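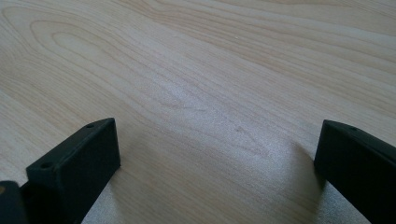
Marwa Benmoussa wrote to ask whether the Unent oil would turn her desk orange, as the last three products she tried had done. It won't. She has since ordered a second can, so we are taking that as agreement.

Unent Hard Oil, Clear Matte
Made in Cloldale by Kulletti
Item 831

Most finishes for pale wood have ambitions. They want to be honey, or amber, or the color of a 1980s kitchen. Unent is a plain oil and wax blend for maple, birch, ash and other light woods whose owners liked them the way they were. It soaks in, hardens, and leaves a low sheen that you'll mostly notice when the sun is low and you are looking for crumbs.

Good for: tabletops, desks, shelves, stair treads, the bench you said you'd finish last April.
Not good for: outdoor furniture, anything already varnished, cutting boards that see a cleaver.

How to use it
Sand to 180 grit and get the dust off. Then get the rest of the dust off. Stir the can (don't shake it, it froths and sulks). Wipe on a thin coat along the grain with a lint-free cloth, wait 15 minutes, and wipe away everything that hasn't gone in. Leave overnight. Two coats will do for a shelf, 3 for a table where people eat.

A thick coat does not save you a day. It stays tacky for a week and collects cat hair.

Wet cloths go flat on concrete outdoors to dry, or into a metal bucket of water with a lid. Oily rags in a heap can catch fire by themselves, and we would like you to keep the table.

Sizes
Small can, 800 ml – $39
Refill cloths, pack of ten – $6

Questions we get
Can I put a hot pan on it? You can put a hot pan on anything once.
Will it hide scratches? No, but you can sand the spot lightly and oil it again without redoing the whole top, something varnish has never forgiven anyone for.
Does it smell? Yes, for two days, like a hardware store run by bees.

Color samples on maple and birch are at the Ait Brahim counter in Cloldale. Ask for Said Mansour, who will tell you to sand it more.

Price list updated 30 March 2018. Shipping by ground only.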